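Chapter 7

Lactose and the Small Intestine

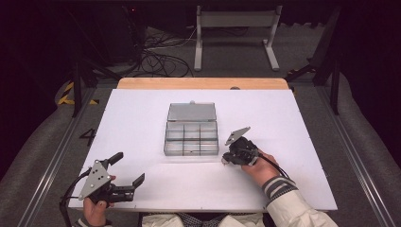
7.1 Scope of this chapter

The preceding chapter dealt with immune reactions to food proteins. This chapter deals with a different class of problem, in which a sugar is not broken down before it reaches the large bowel. Lactose malabsorption is the most common condition of this class and is used as the model throughout. Fructose and the sugar alcohols are taken up in Chapter 8.

On completing the chapter, the reader should be able to describe the normal digestion of lactose, distinguish malabsorption from intolerance, outline the hydrogen breath test and its limits, and plan a trial diet for an adult client that keeps calcium intake at an acceptable level.

7.2 Terms

Lactose is a disaccharide made up of one glucose unit and one galactose unit. It is the principal sugar of milk. Lactase is the enzyme that splits it. Lactase is bound to the brush border of the small intestine and is most active in the jejunum.

Lactase non-persistence is the gradual decline of lactase activity after weaning. It is under genetic control and is the usual pattern in most human populations. Lactase persistence is the continuation of high activity into adult life.

Lactose malabsorption means that a measurable share of the lactose eaten passes undigested into the colon. Lactose intolerance means that symptoms follow. The two terms are often used as though they were the same, and older sources should be read with this in mind. A person may malabsorb lactose for decades and never notice it.

Milk allergy is an immune response to milk protein and is covered in Chapter 6. A client with milk allergy must not be given lactose-free milk as a substitute, as the protein content is unchanged.

7.3 Normal digestion

Lactose leaves the stomach intact. In the jejunum it is split by lactase, and the resulting glucose and galactose are taken into the cell by a sodium-linked transporter. The rate-limiting step is the splitting, which means that the speed at which the stomach empties has a direct bearing on how much lactose is handled. Milk taken with a cooked meal is generally better tolerated than the same volume taken alone.

Undigested lactose draws water into the bowel by osmosis. In the colon it is fermented by bacteria to short-chain fatty acids and gases, chiefly hydrogen and carbon dioxide, with methane in some individuals. Bloating, cramping, wind and loose stools are the usual complaints. Their severity depends on the dose, the rate of transit, the bacteria present and the sensitivity of the bowel wall.

7.4 Secondary loss of lactase

Any condition that damages the lining of the small intestine may reduce lactase activity for a time. Gastroenteritis, untreated coeliac disease and some courses of chemotherapy are typical causes. Activity commonly returns once the lining has healed, although recovery may lag behind the improvement in other symptoms. Permanent restriction should not be advised on the strength of symptoms recorded during the illness.

7.5 Case: the Haslinger household

Ingeborg Haslinger, aged 77, was referred with bloating and loose stools after breakfast. Her usual breakfast was cereal with a large glass of milk, followed by a milky coffee. She had already removed all dairy foods from the house on the advice of a neighbour, and her symptoms had settled. Her calcium intake, estimated from a food diary kept in March, had fallen by more than half.

The dietitian, Timo Ostermann, reintroduced hard cheese first, then yoghurt, then milk in small measured servings with meals. Hard cheese and yoghurt produced no symptoms. Milk was tolerated at half a cup but not at a full cup. The final plan used lactose-free milk at breakfast and placed no limit on cheese. No breath test was done.

Points for discussion are given at the end of the chapter.

7.6 The hydrogen breath test

The test rests on the fact that human cells do not produce hydrogen gas. Hydrogen in the breath must come from bacterial fermentation, and a rise after a dose of lactose indicates that some of the dose has reached bacteria. The client fasts overnight, gives a baseline sample, drinks the test solution and gives further samples at fixed intervals.

False negatives occur in people whose bacteria produce methane in place of hydrogen, and after recent antibiotic treatment. False positives occur where bacteria have colonized the small intestine. Symptoms should be recorded alongside every sample. A positive result without symptoms shows malabsorption only, and does not by itself justify a change in diet.

The sampling procedure is set out step by step in the following section, together with a blank recording sheet.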